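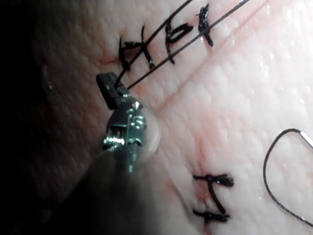 Instrument tip holding a black suture thread over the tissue pad.

Promard Games: progress report on Nyaga
Prepared for the Mesoreck small studio fund
June 2018
Written by Vusumuzi Chauke, producer

1. Where we are

Nyaga is now playable from the first chapter to the end of the fourth. The fifth chapter exists only as gray rooms, with no enemies and no sound. In the plan we sent with our application, all five chapters should be playable by now, so we are behind by one chapter. I explain the cause in section 3.

The closed test on PC opened as planned. We gave out 823 keys, and 141 players have finished chapter two, where the test version ends. Players report that the river crossing is too dark and that the map does not show which doors were already opened. The second problem is fixed in the current build. For the river crossing we tried a brighter moon, but then the lanterns lost their use, and we will try again with the fog instead.

2. Work completed in this period

The save system was written again. Old test saves do not load in the new version, and we informed the testers by email before the update.

The controller menu now allows every button to be changed. Several testers asked for this, also for playing with one hand, and it was less work than we expected.

Music for chapters one to three is delivered and paid. The composer will deliver chapter four in July.

The store page text is ready in English and Portuguese. The trailer is edited but still has temporary music from chapter one.

3. Delays and problems

The console version is the main reason for the delay. We use the Clavex engine, and the update of the engine in spring changed how it handles memory. On console the game stopped in the big market area after roughly 85 minutes of play. Two of our programmers worked on this problem when they should have been building chapter five. The market is now divided into 2 parts with a short corridor between them, and the crash has not come back in our tests. I would like to see more testing before I call it solved.

We also lost time with translation. The first delivery did not respect the length of our text boxes, and many lines had to be shortened by hand.

4. Budget

Spending is inside the approved amount. We moved a part of the travel money to testing, as agreed with your office by telephone. The money for voice recording is not touched yet. The invoices are in the attached folder, sorted by month.

5. Next steps

Enemies and sound for chapter five, then one full play of the whole game by people from outside the studio.
Second console test, with the market area played for a long session.
New trailer music.
Decision about the launch price and about a launch discount. We prefer a small discount in the first week, but the store wants our answer before the trailer is published.

We ask the fund to move the date of the third payment to the end of July, together with the delivery of chapter five. The total amount stays the same. If you agree, please confirm in writing, so that I can change the contract with the testing company.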